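Section 4: Setting Up Your Junwood Tabletop Loom for the First Time

Welcome to the fun part! Your loom is out of the box, the frame is bolted together (see Section 3 if it isn't), and you're about to put your first warp on. Warping has a scary reputation among beginners and it really doesn't deserve it. Give yourself a whole morning, put the kettle on, and take it slowly – your second warp will go twice as fast.

The steps in this section make a plain-weave sampler, which is the project we suggest for every new Junwood owner. You'll use the cotton that came in the starter pack. If you'd like to use your own yarn, pick something smooth and strong that doesn't stretch much. Fuzzy wool is lovely to weave with later on, but it clings to itself in the heddle and will test your patience.

Before you start

You will need:
The loom, with heddle and both beams fitted
One cone of Kulska cotton
The warping peg and its clamp
The threading hook
Scissors and a tape measure
The roll of brown paper
A sturdy table at a comfortable height

4.1 Clamp the loom and the peg

1. Set the loom at one end of the table with the back beam facing the edge. Tighten both table clamps by hand.

2. Clamp the warping peg 800 millimeters from the back beam, in a straight line with the middle of the loom. Use a second table if yours is short.

3. Push the loom gently from side to side. If it slides at all, give each clamp another half turn.

CAUTION: Don't use pliers on the clamps. The screws are brass and the threads will strip. 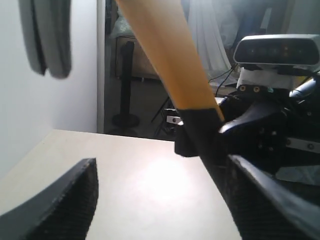

4. Rest the heddle in its neutral slot, halfway between the up and down positions. It should sit level. If one end rides high, lift it out and try again with the numbered side facing you.

4.2 Direct warping

5. Tie the end of the cotton to the back apron rod, lined up with the left edge of your planned width. A double knot is fine.

6. With the threading hook, pull a loop of yarn through the first slot. Walk the loop to the peg, drop it over, and walk back. You'll soon find a rhythm, and it's a good one!

7. Bring the yarn around the apron rod and pull the next loop through the next slot. Skip the holes for now. They get their turn in 4.4.

8. Carry on until you have 21 loops on the peg. Keep the tension even from one to the next. Snug is what you're after, and if the peg starts to lean toward the loom, you're pulling too hard.

9. Cut the yarn and tie it off on the apron rod.

NOTE: Some people like to put on music for this bit. Adhiambo Lyimo, who designed our first heddle, swears by podcasts and has never once lost her place. If you're the sort who does lose your place, tie a scrap of colored yarn on every fifth loop.

4.3 Winding on

10. Slide the loops off the peg, holding them together firmly in one hand. Cut through the ends.

11. Turn the back beam handle slowly with your other hand, feeding in brown paper as you go so the layers of yarn don't sink into each other. A helper is great here, but you can do it alone by stopping after each full turn to smooth things out.

12. Stop when the cut ends hang a hand's width past the front beam. Check that the pawl has dropped into the ratchet and will hold.

CAUTION: Keep long hair, scarves and necklaces away from the beams while winding.

4.4 Threading the holes

13. Each slot now holds two threads. Leave one where it is and draw the other through the hole beside it. Work from left to right, always choosing the hole on the same side.

14. Tie the threads to the front apron rod in small bundles, starting in the middle and working outward. Use the first half of a bow so you can adjust them.

15. Pat the warp with a flat hand. Any bundle that feels soft needs tightening. Go over it twice, then finish all your knots.

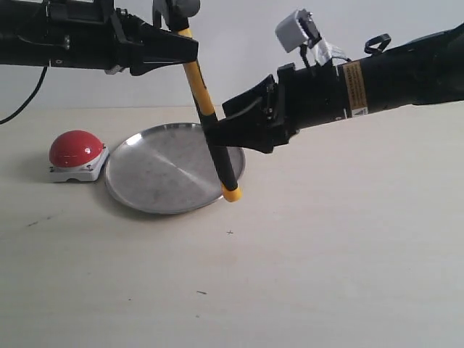
Two black arms over a pale tabletop, with a light gray wall behind.

4.5 Your first rows

16. Wind a shuttle with scrap yarn and weave until the gaps between the bundles close up. Six or eight rows will usually do it.

17. Switch to your real weft. Lay each pass at a slant before you beat it down – this gives the yarn enough slack to travel over and under, and it's the best cure there is for edges that pull in.

18. When the fell line gets close to the heddle, release the back pawl, roll the cloth forward, and tighten up again.

If you get a thread crossed, don't panic. Untie that one bundle, trace the thread back through the heddle, and retie. For a snapped thread, turn to Section 6, where Sharon Kashindye shows her pin-and-weight repair. Spare heddles are sold under part number 392.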